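# Student team sets its gripper to work on a marble floor

The robotics club at the Hurkaseo technical school is in its second month of practice for the Civel sorting round, and most of that time has gone into one corner of the entrance hall.

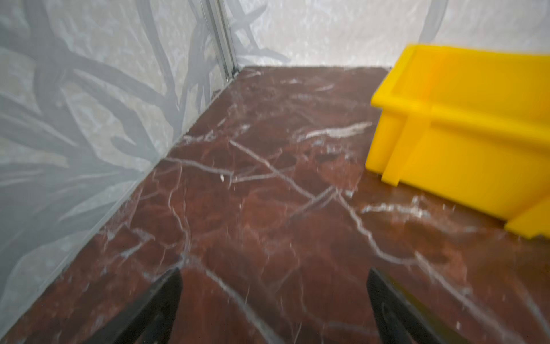

## What the task asks for

The Civel round is open to school and college clubs. Each team brings one arm with a two-finger gripper and a camera at the wrist. Small objects are set out on the floor, and the arm has to pick them up one at a time and drop them in a plastic bin. A run lasts 10 minutes. Teams may move the bin before a run begins but not after.

The rules leave the choice of bin to the teams. Hurkaseo uses a yellow one. Shazia Gondal, who teaches electronics and runs the club, said the color was picked by the students after a long talk about what the camera would find easiest.

"We had a gray bin at first, and against a gray wall it gave us a lot of bad readings," she said. "Yellow is hard to miss, even for our software."

The club has 16 members this year, up from nine last January. They are split into a group that writes the control program and a group that looks after the arm and the fingers. Members can change groups at the end of a term, and several have.

## A floor that looks busy

The hall floor is red-brown marble with white veins running through it. The club used to practice in the electronics lab, which has a plain floor, and the first attempts in the hall went badly. The program marked veins as objects and sent the arm down to pick them up.

Leandro Riquelme, a second-year student in the programming group, spent several weeks on that problem. The first fix was to ignore anything long and thin. It worked on the veins, but it also made the arm ignore pencils, and pencils are on the list of objects.

The present version takes a picture of the floor before the objects are laid out and compares it with later pictures from the same height. Riquelme said it has cut the false picks a great deal, but that it is slow. The shine on the marble still causes trouble in the afternoon, when the light from the front doors moves across the hall.

"At four o'clock it is a different floor," he said. "We do our serious runs before lunch."

The group has kept more than 2,000 pictures of the marble from those runs, sorted by time of day. They are stored on a school computer and are used to test each new version of the program before it goes anywhere near the arm.

## Fingers and corners

Picking up objects in open space is the easy part, according to Oriana Huenchumán, who leads the hardware group. The harder ones are close to a wall, where the gripper has to come down without touching it.

The black fingers on the arm get narrower toward the tip. An earlier pair had square ends and could not reach anything lying against the wall. The group drew the present shape after measuring how close the old fingers could get – the gap was wider than most of the objects on the list.

Huenchumán said the narrow tips have their own cost. They hold round objects less firmly, and a bottle cap can turn as it is lifted. The group is now trying thin rubber pads from Drudetti, a local supplier of gaskets and seals that gave the club a box of offcuts. One set of pads has already come unglued during a run, and a second glue is being tested.

The corner was chosen for this kind of practice. The arm has a wall on its left and another ahead of it, with the bin standing to the right. Students say the short trip to the bin saves time, though the rim has to be cleared on every drop. The program lifts the gripper well above the rim before it swings over. Riquelme would like to lower that height to save a second or so on each object. Huenchumán is against it until the pads are sorted out.

The wall panels have a pattern of gray branches, and this too had to be dealt with. When the wrist camera tilts up even a little, it takes in the lower part of the panels. The program now finds the line where floor meets wall and throws away whatever lies above it.

## Visit from last year's team

Two former members came to watch in the spring. Sebastián Leiva and Gisela Durán were on the team that entered the round last year and went out in the first stage after a cable came loose. Both now study at the Hsu Institute, where they help with a first-year course on machine control.

Durán looked through the cable routing on the arm and asked the group to add a clip near the wrist. Leiva spent his time with the programming group and suggested that they keep a written log of every failed pick, with the reason if it is known. The log is now in a paper notebook next to the practice computer. A common entry, by the students' own account, is "let go too early."

"They have a better arm than we had, and they are more patient with it," Durán said. "We changed something before every run and then could not tell what had helped."

## Next steps

Before the round the club plans to run the full task from start to finish with no one touching the arm or the computer. So far it has managed this only with a short list of objects. The full list includes coins, and the team has yet to settle on a way to pick up a coin from a polished floor. One idea is to slide it against the wall and tip it up with one finger. Another is to leave the coins until last and accept the lost points.

Gondal said the decision will be left to the students. The list of objects is fixed by the organizers, but the order in which they are picked up is free.

Practice takes place in the entrance hall in the mornings, and people coming through the front doors are asked to keep to the right-hand side while the arm is running. Students who want to join the club for next term can leave their names with Gondal in the electronics lab. No experience with programming is needed.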